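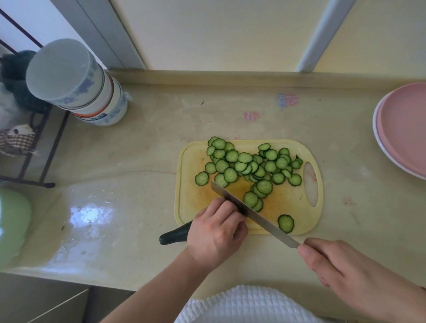 Photo: Dastau

Kitchen recordings teach robot to slice more evenly

Dostthorpe, May 31, 2019 – Robots can pick up a lot from watching a cook's hands! Researchers at Dastau have shown that film taken from the cook's own viewpoint, with curled fingers and blade close together, helps a robot arm plan its cuts.

The method, called Jindis, was trained on 854 recordings of people cutting vegetables at home. It follows both hands at once – the one that holds as well as the one that cuts. In tests on cucumbers, slices varied in thickness by 40 per cent less than with the team's earlier method, which tracked the knife alone.

"The holding hand is full of information, and we had been throwing it away," said Nuria Peñalver, who leads the project. "Seeing the first even slices come off the arm was a wonderful moment."

Demetrio Requena will present the work at the Figueroa workshop in August. Softer foods such as tomatoes are next, and trials on 9 of them have begun.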